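Section 2: Setting up your Stetino wallet

Welcome! This is the fun part. In a few minutes you'll have a working Stetino wallet on your computer, ready to send and receive coins on your own terms. Grab a pen and two sheets of paper before you start.

1. Open the Stetino app and click New Wallet. (Moving over from Matheson? Choose Import and skip to Section 3.)

2. Type a wallet name. It only shows on your own screen, so go wild.

3. Pick a password of at least 18 characters. The bar turns green once it's long enough.

4. Click Show Phrase and copy your recovery words onto paper, in order, numbers and all. Then make a second copy!

CAUTION: Never photograph the recovery phrase or paste it into a notes app or email. Anyone who has those words has your coins, and we can't get them back for you.

5. Enter the words the app asks for. If one gets rejected, check the spelling first (it's nearly always the spelling).

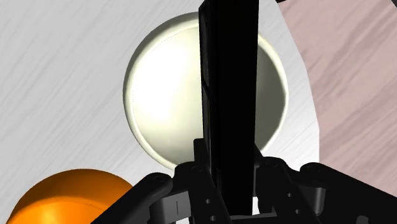
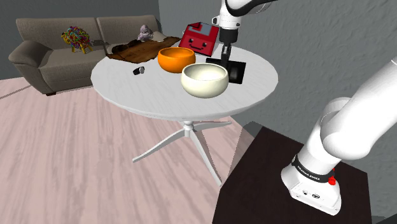

A cream-white bowl, seen in both views.

6. Under Network, leave the port set to 2341 unless you run your own node. The first sync downloads over 500 block headers at a time, and it's pretty great to watch the counter fly.

7. Click Receive and copy your first address. Send yourself a tiny test amount and wait for the Confirmed label to show up before you move anything bigger.

Note: Sync stuck? Close the app, open it again and click Resume. Your wallet picks up where it left off, so there's no need to start over.

Note: Muveck hardware keys work beautifully with Stetino, but plug yours in only after step 7. Pairing is covered in Section 4.

Set-up guide by Sigrún Bergmann, with testing by Euan MacLeish. Updated September.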